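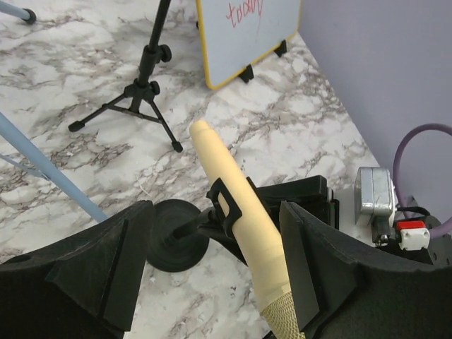 September, and the evenings are drawing in already, so I have given up on the garden and turned my attention to the stand and its clip, which I have been promising myself to sort out since before the holidays. I made a pot of tea and settled down to it at 7, thinking it would take half an hour, and of course it was gone nine before I so much as looked at the clock (and the tea was stone cold by then, the whole pot of it!).

The little black stand with the round base is the one I like best. It came from Wiltton years ago, in a box of odds and ends, and I very nearly gave it away in the spring because I thought it too short to be any use. I am so glad I didn't. The clip takes the long cream tube without any complaint, and with the base down on the floor I don't have to bend a boom arm about or pile books up under anything. The tall tripod I keep for when I want to stand. I do love it, but those legs want a great deal of floor, and I have caught my slipper on them more often than I care to write down.

I spent far too long this evening deciding how far along the tube the clip ought to sit. Near the thin end looks neater to my eye, and I like to have that rounded tip poking out, but then I start to fret about all the weight behind it. I wrote to the Cundska list to ask, and had two answers before bed. 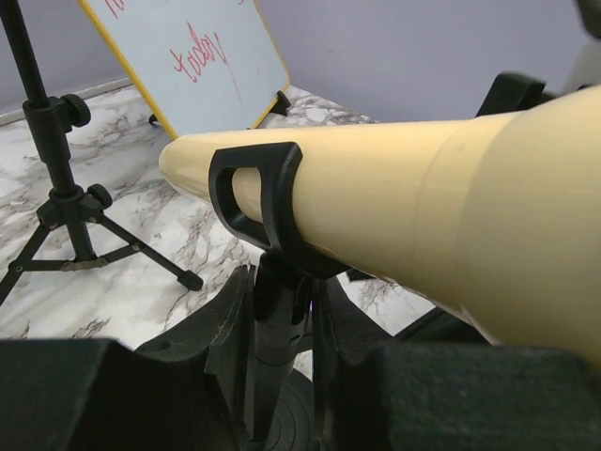 Move the clip back towards the fat end, a little at a time, and stop when you can let go without holding your breath; mine sits well behind the middle and has done for years. So wrote Daltine, who added that a round base forgives a good deal if the post is kept low. The other answer was mostly about cables and I shall read it again in the morning when I am fresher.

I want to try it both ways tomorrow. I must also look out the spare clip, which I think is in the drawer with the batteries, and put some felt under the base so it doesn't mark the floor. Bed now, and a hot water bottle, I think.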